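Primance Setup Guide
Section 4: Paying bills from your Du card

By now you should have Primance installed, your Skunness account linked, and your Du card showing on the Cards tab with a green dot beside it. If the dot is gray, go back to Section 3 and finish activating the card. I've tried doing this section with a gray dot (I was in a hurry) and you get all the way to the last screen before it throws you out.

I keep this guide up myself, as a regular customer who has set up three phones and one very stubborn tablet. The screens I talk about are the ones in the current phone app. The web version has the same buttons in different corners.

Before you start

Have these next to you:

- The bill you want to pay, paper or PDF
- Your Du card
- Your phone, with text messages working
- Your Skunness online password (the bank one, which is separate from your Primance PIN)

Pick a small bill for the first one. I used my water bill. You'll feel a lot better about sending the rent through once you've watched a little payment go out and land.

4.1 Add a biller

1. Open Primance and tap Pay, then Billers, then the plus sign.

2. Type the first few letters of the company's name. Wait for the list to load before you tap anything! It jumps around while it's filling in, and I have added the wrong phone company twice that way.

3. Tap the company. Check the mailing address under the name against the address on your bill. Big utilities often show up more than once, with one entry for home customers and one for businesses.

4. Enter your account number exactly as it's printed, including any zeros at the front. Leave out the spaces and dashes.

5. Enter it again. Pasting is turned off in the second box, so you do have to type it.

6. Give the biller a nickname if you like. Mine are things like "water" and "car insurance, the old one."

7. Tap Save. Primance sends a code to your phone. Put it in and tap Confirm.

Note: Some bills have both a customer number and an account number. Primance wants the one on the payment slip, down at the bottom, where you'd tear it off and mail it with a check. If there's no slip, look for the words "pay by phone or online" and use whatever number is printed next to them.

Note: If your company isn't on the list, tap Not Listed and fill in the name and address yourself. Payments to those billers go out as mailed checks, so send them a good week and a half ahead.

4.2 Choose where the money comes from

This is the part I'd slow down for. Every payment can come out of one of two places, and they're treated very differently.

1. On the biller's page, tap Pay From.

2. Choose Skunness Checking or Du Card.

3. Read the gray text that pops up underneath. It changes depending on which one you pick and which biller you're paying.

4. Tap Set as Default if you want this biller to always use the same source.

Skunness Checking is simple. The money leaves your account on the payment date and that's the end of it.

Du Card can go one of two ways. If the biller takes cards directly, the payment posts as a purchase, the same as buying groceries, and you get your normal time to pay it off without interest. If the biller doesn't take cards, Primance will still offer to send the money, but it does that by pulling cash from your card and passing it on. That's a cash advance. Interest on a cash advance starts the day it posts, there's a fee on top, and paying your statement in full at the end of the month won't undo either one.

Caution: Look for the words "posts as a cash advance" in the gray text. They're in the same small type as everything else and there's no warning color. If you see them, back out and switch to Skunness Checking, unless you really do want to borrow the money and you're okay with the cost.

Caution: The cash advance rule also covers moving money from your Du card into your own checking account, and paying one card with another. I know it feels like it's all your own money moving between your own pockets. The card side sees it as borrowing.

4.3 Set your limits

Out of the box, Primance lets you send 1,000 dollars a day in bill payments. You can raise that to 2,000 dollars from inside the app. For anything higher you have to call the number on the back of your card, and they'll ask you a bunch of questions.

1. Tap the gear, then Limits.

2. Tap Bill Payments.

3. Move the slider to the amount you want. You can also tap the number and type it in, which I find much easier, as the slider is very touchy.

4. Tap Save and enter your Skunness password.

5. Wait for the text that says the new limit is active. Mine usually comes within a few minutes, though once it took until the next morning.

Note: The limit counts all of your bill payments for the day added together. My first month, I had rent, electric and insurance all set to go out on the same day, and together they came to 1,642 dollars. I was still on the starting limit. The rent went through, the other two bounced, and I got a late notice from the electric company. So either raise the limit or spread your dates out (I ended up doing both!).

Note: Lowering your limit takes effect right away. Anything already scheduled that no longer fits gets marked On Hold, and you'll find it under Pay, then Upcoming, with an orange tag.

4.4 Schedule a payment

1. Tap Pay, then choose the biller.

2. Enter the amount. Check the decimal point.

3. Tap the calendar and choose the day you want the money to leave. This is the send date and the biller may get it later, so don't put your due date here.

4. Choose One Time or Repeat. If you choose Repeat, you'll be asked how often and when to stop. Until I Cancel is fine for most things.

5. Check the summary screen. It shows the biller, the amount, the source, the send date, and an Expected By date. The Expected By date is the one to compare with your bill.

6. Tap Schedule.

7. Write down the confirmation number or take a screenshot. It goes into your history too, but I like having my own copy.

Electronic payments sent before 5:00 p.m. start moving the same day. After that they wait for the next business day, and weekends and bank holidays don't count. I set everything seven days ahead of the due date and haven't had a late one since.

Caution: A repeating payment keeps sending the amount you typed, even if the bill goes up or down. It's great for rent and loan payments. For electric or gas, use Repeat only if the company has you on a fixed monthly plan.

4.5 Pay in person at a Tandside counter

You can also pay over the counter at any Tandside location, and for a bill that's due tomorrow I'd do that instead of crossing my fingers.

1. In the app, tap Pay, then In Person. A barcode comes up.

2. Show the clerk the barcode along with your bill.

3. Tell them whether you're paying with cash, your Skunness debit card, or your Du card.

4. Wait for the printed receipt and check the account number on it before you leave the counter.

Caution: Using your Du card at the counter counts as a cash advance for a lot of billers, even ones that would take it as a purchase in the app. The clerk may not know which way it'll go. I always use debit there.

Note: Turn your screen brightness all the way up before you get to the front. The scanners have a hard time with a dim phone.

4.6 Change or stop a payment

1. Tap Pay, then Upcoming.

2. Tap the payment.

3. Choose Edit or Cancel. For a repeating payment you'll be asked whether you mean only this one or the whole series. Read that screen twice.

4. Enter your PIN.

5. Go back to Upcoming and make sure the change shows.

If the payment says Processing, the buttons are gone and you can't stop it from the app. Call the number on your card. If the money has already reached the wrong company, call that company as well, with your confirmation number ready, and ask for their payments department. Keep notes of when you called.

If a payment shows up that you didn't set up at all, lock your Du card first (Cards tab, padlock) and then call. Locking it doesn't cancel scheduled payments from Skunness Checking, so go through those one by one.

Next up is Section 5, where I go through statements and alerts.

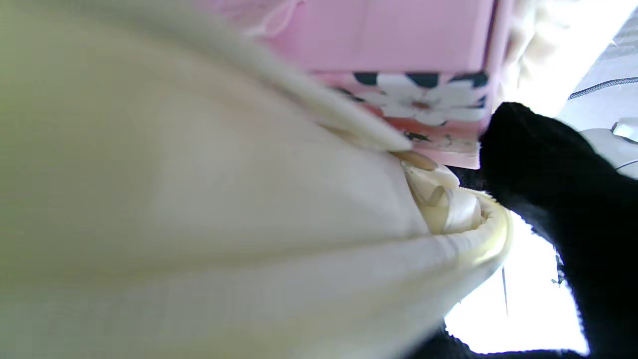
Page last changed: June, 4:10 p.m.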